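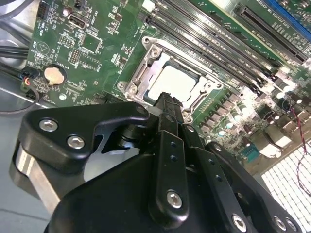

Review: the Plendivon Bench Handling Guide, second edition

Price: $282 for the binder and two years of updates
Reviewed by Birdie Pruitt

I have read a lot of rule books for automated benches, and most of them were written by people who wanted to be covered in case of a lawsuit. Plendivon says this one is different. It's meant for small repair and recycling shops that let an arm loose on used desktop computers: pulling memory, lifting processors, unplugging fan leads. The sales page calls it "the standard for robotic board work." It isn't a standard. A company wrote it and a company sells it, and no outside body has signed off on a word.

With that out of the way, some of it is pretty good.

The chapter on CPU sockets is the one I'd pay for. The guide wants the arm to stop short of the retention frame and hold there until a person confirms the approach. It wants the latch arms treated as a separate job from the processor, with a separate force limit for each. It also says to write down which board you set those limits on, and to throw them out when the board changes. Plenty of shops skip that last part and then blame the gripper.

Power gets four pages and deserves more. The guide says to unplug the machine, hold the power button, and wait. Fine. On the coin cell it goes vague: remove it "where practical." Practical for whom? A metal fingertip near a live battery holder is exactly the kind of thing I buy a rule book to settle. Orysia Shevchuk, who edits the guide, told me by email that the wording will be tightened in the June update. I'll believe it when the page shows up.

Cables are handled worse. Loose wiring inside a chassis is where I see most of the trouble, and the guide offers one line about keeping leads "clear of the work zone." Nothing on tying back a bundle before the arm comes in, and nothing on a thin fan lead that can slide under a finger while the wrist camera is looking at the socket. My own rule is that a person goes in first and clips everything down. You won't find it in here.

Then there's the scoring sheet. You answer a long set of questions, add up the points, and if you reach 756 out of 888 you may call your bench "Plendivon Ready." I filled it in for a bench I wouldn't let my nephew stand next to, and it passed. Too many points go to paperwork. You can lose every mark in the section on emergency stops and still get the badge, and I can't recommend any checklist that works that way.

The examples lean hard on the Prilon arm. If you run something else, expect to translate a lot of menu names. The companion app, Obi, is a PDF reader with a login. I deleted it.

Printing and binding are decent. The pages lie flat, the tabs are in a sensible order, and the one-page start-of-shift check is worth taping to the wall. I've done that, with my cable rule added in marker.

Buy it if you have no written rules at all and can live with filling the holes yourself. Shops that already keep their own procedures should borrow a copy, take the socket chapter and the shift check, and ignore the badge.

Two and a half stars out of five.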